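Kitchen > Care and Cleaning > Glassware > Removing residue from a glass pitcher

We use cookies to remember your settings. Accept | Manage

Removing dried residue from a glass pitcher
By Noelia Alcaraz

Powdered drinks, cold brew and hard water all leave a band on the inner wall at the old fill line. A sponge on a stick usually smears it. Soaking takes longer but does not scratch the glass.

You need white vinegar, baking soda, dish soap and a soft bottle brush. Do not use steel wool.

1. Take off the lid and wash it separately. On the Mosetti and Bråten models the gasket pulls out – note which side faces up.

2. Rinse the pitcher with lukewarm water. Let cold glass reach room temperature first.
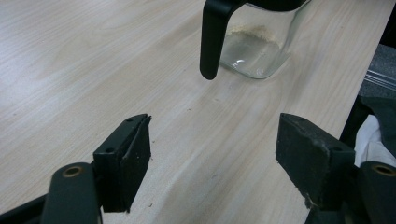
3. Mix one part vinegar with three parts warm water and fill to a finger's width above the residue. Filling only to the line leaves the top edge of the band untouched.

4. Leave for 8 minutes. Heavy scale may need a second round with fresh solution.

5. Empty the pitcher. Put a spoonful of baking soda on the damp brush and work sideways along the band, then down into the corners of the base.

6. Wash with dish soap, rinse twice and drain upside down on a rack.

7. Refit the lid when both parts are dry. A lid closed over damp glass traps odor.

If a white haze remains after two rounds, the glass is probably etched and the haze will not come off.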